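Dallemport Short Oval list – archive
Subject: Re: Timing loop dropouts at Kavthorpe, and the lap count question
Posted: 5/22/24

Replying to the list because two other clubs have written to me off-list with the same fault.

> We ran nine heats in the Stock class and lost laps in four of them. The
> decoder log has gaps on the back half of the grid, always cars that were
> running close together through the line. The transponders were charged
> and the loop was tested in the morning. Race control went back to the
> paper chart for the final. Two drivers have asked for the results to be
> looked at again. Before we buy a new decoder, has anyone seen this, and
> is the regulation on manual lap charts still the one in the February
> issue of the rulebook?
>
> Also, the noise on the decoder screen sits at 40 with no cars on track.
> Is that high?

Taking the last point first. Yes, 40 is high for a quiet track on the Ehlers unit. Ours sits at nine with the generator off. The figure on the screen is background noise at the loop input, and a transponder hit has to stand clear of it to be logged. A car on its own will usually get through because the decoder sees several good hits as it crosses. Two or three cars together give fewer clean hits each, and with a raised floor the weaker ones are thrown away. That matches your gaps.

I would not buy a decoder yet. We had the same thing at Sasthorpe two seasons ago and the box was fine. The trouble was in the feed cable between the loop and the timing hut. It had been run in the same duct as the supply to the start lights. When the lights were off the noise dropped to normal, and since the morning test was always done before the lights were powered up, the test always passed. Check whether your test is done with everything switched on: lights, PA, generator, the charger in scrutineering, all of it. 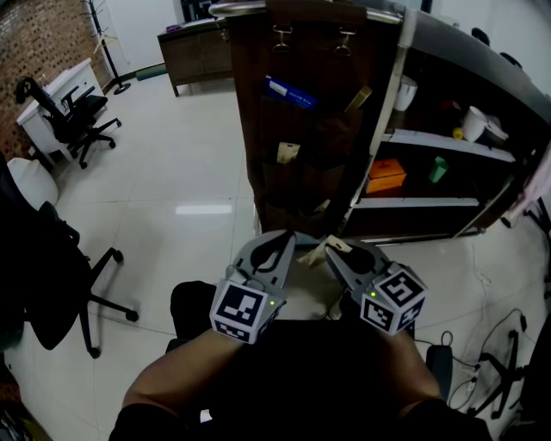
The order I would work in:

1. Write down the noise figure with everything off. Then bring up one supply at a time and write it down again after each. Do not skip the PA amplifier.

2. Disconnect the loop at the track-side box and fit the terminating resistor in its place. If the noise stays up, the problem is in the cable or the hut. If it falls, the problem is in the loop or close to it.

3. Measure the loop resistance, and measure it again after rain if you can. A saw cut that was sealed in cold weather tends to open along the edge nearest the racing line. Water in the cut does not always show as a fault on a meter, but a reading that moves between dry and wet days is enough reason to re-lay it.

4. Look at the spacing of the two wires. The Ehlers sheet gives a tolerance and most loops I have lifted were outside it somewhere, usually at the infield end where the cutter was turned around. Uneven spacing gives uneven hit strength across the track width, so cars running low lose more laps than cars running high. Sort your missing laps by line if anyone can remember who ran where.

5. Check transponder height. The rulebook lets a car carry it anywhere on the floor behind the driver, and in the Stock class that can put it above a steel plate. One hole in the plate below the unit fixes it. Scrutineering should be looking for this and at most meetings does not.
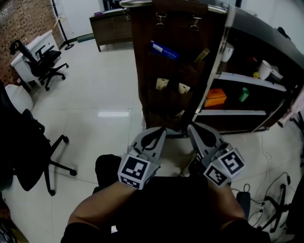

On step 5, we put a handheld reader at the pit exit this year and every car now has to drive past it before its first heat. The reader shows the transponder number and a hit strength. Anything weak goes back to its bay. It adds a few minutes to the morning. In the first meeting we found one transponder mounted upside down and one registered to a different car. The registered number in the entry file was 2111 and the unit on the car was 3669, so the system had been logging a car it did not know and discarding it. Look in your decoder's unknown list before you do anything else. If laps are sitting there under a number nobody entered, they can be put back by hand and the result stands as recorded.

Now the rulebook question. The wording in the February issue is still current as far as I know. My reading of it:

The electronic record is primary. The paper chart is the backup and has to be kept for every race, including heats where the decoder is working. A chart started halfway through a race, after somebody notices the screen has stopped, is not a valid chart for the earlier laps. If both records are incomplete, the clerk may declare at the last lap for which every running car has a confirmed crossing in one record or the other.

That last part matters for your final. If the chart was kept from the green flag then you have a full record and the result is sound. If it was begun on lap three or four, the two drivers have a fair point, and I would go back to the merged record – decoder hits plus chart – and see how far it agrees. At Sasthorpe we had to do this once and the two sources matched for all but the last two laps. The top places did not change. The lower ones did, and points were reissued.

There is no allowance for using video to add a lap. Video may be used to settle finishing order at the line when two cars have the same confirmed lap count. People mix these up at most appeals I have sat through.

One more thing about the chart itself. Use one caller and one writer, and do not let the caller write. The caller should read car numbers only, in the order they cross, with no lap numbers and no comments about who is leading. The writer puts each number in the next box in the row and starts a new row when the leader comes round. With a full grid on a short oval it is not possible to do both jobs and get it right. We swap the pair after every third race.
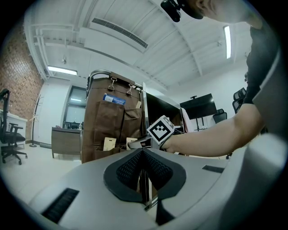
Settings we run on the Ehlers unit

Minimum lap time: set to a little over half the class record. The factory value is too long for a short oval and will reject good laps from the quick classes. It will also accept a false one in the slow classes if you leave it at the lowest setting, so change it by class.

Minimum hits: two. One will log a car parked beside the loop on the infield. Three loses laps in traffic.

Gain: leave it alone until the noise is sorted. Raising the gain raises the noise with it and the gap between them stays where it was. I have seen this turned to maximum at more than one track and it makes the log look busier without adding any laps to it.

Backup log: on, to the card as well as to the laptop. The laptop log stops when the laptop sleeps. Turn off sleep as well.

If you send the raw decoder file I can look at the hit counts per crossing. I need the raw file and not the results export, as the export drops the rejected hits. Please also say where the Kavthorpe feed cable runs and what else is in the duct.

The spare terminating resistor for the Ehlers box is an ordinary part and we have a few. I can bring one to the Dallemport round.

– Timing, Sasthorpe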